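Traltley Community First Aid Group
Minutes of supplies and stores meeting, Sep 25, 2025
Gagnon Room, upstairs 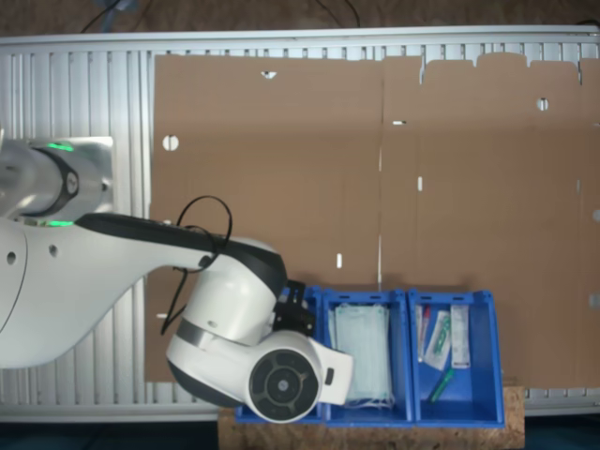 Blue bins at the packing bench, masks in the middle one.

Chair: Dragica Georgiou. Minutes also Dragica as no one else had a pen. Apologies as per the sheet by the door.

Started late, parking.

1. Last minutes
Agreed. One correction, the June order was for plasters and not for bandages. Changed on the file copy.

2. Matters arising
Key to the tall cupboard - found, was in the kitchen drawer. Spare to be cut.
Tap in the back sink still dripping. Landlord told twice. DG to write again.

3. Bins on the bench
Long talk about this. Open-fronted blue ones to stay, everyone finds them easier than the old lidded tubs. Masks keep the middle bin. Agreed they go in folded and stacked, not shoved in by the handful, and loops tucked back where poss as they catch when you pull one out.
Right hand bin is the problem. Packets, a pouch and what looks like a marker all in together. Some want it split, some say small stuff has to live somewhere. Settled on: packets and pouches only, pens and tubes go in the mug on the windowsill. Try it until the next meeting.
Left hand bin - suggestion to use it for gloves only. No objection. 
Labels: handwritten fell off last time. Printed ones, on the front lip, big letters. Somebody asked if colours would be better than words, left for now.

4. Masks
Opening stock for the year was 2,999. Count at the stocktake 2,512. Figures match the issue book near enough, two pages of which are in green ink and hard to read. Please use black.
Reorder when we get down to 2,000. Prices from Dradville and from Meltido to be got before then, Meltido was cheaper last time but delivery slow and one carton came split. Ask both about delivery to the side door, the front steps are no good for a trolley.
Question whether people can take a few home. No, unless signed for.

5. Kits for the autumn walks
30 kits wanted. Each to have masks, gloves, plasters, wipes, a small dressing and the card with the phone numbers on. Card needs reprinting, old number for the hall still on it.
Packing to be done at the bench, straight from the bins, one person per bin and one checking. Last year we all packed everything and ended up with kits with no wipes in.
Bags - use up the drawstring ones first. Zip ones after.
Dates check: anything out of date comes out and goes in the training box, marked TRAINING in red. It does not go back in the bin. This has happend before.

6. Bench and surroundings
Worktop to be wiped before and after each session, cloths under the sink. No tea on the bench. Tea on the trolley is OK.
Cartons stacked by the radiator to move, heating comes on soon. Shelf in the corridor is free from next month, hall has said yes in principal. Want it in writing.
Lamp over the bench needs a new bulb, DG has one at home.

7. Money
Petty cash up to date, receipts in the envelope. Labels and card reprinting to come out of it. Proper order for masks goes through the main account and needs two signatures.

8. AOB
Biscuits - whoever is opening up brings them.
Request for a second pair of scissors. Agreed. The good pair is not for cutting tape.
Noticeboard wants clearing, half of it is June stuff.
Storage of the folding chairs put off, ran out of time.

Actions
DG - letter to landlord re tap, bulb, prices from both suppliers
DG - get the corridor shelf confirmed in writing
Opening up rota - print and stick labels, spare key
All - green ink, see item 4

Next meeting same room, date to be sent round by email. Kit packing comes before it so please look at item 5 again.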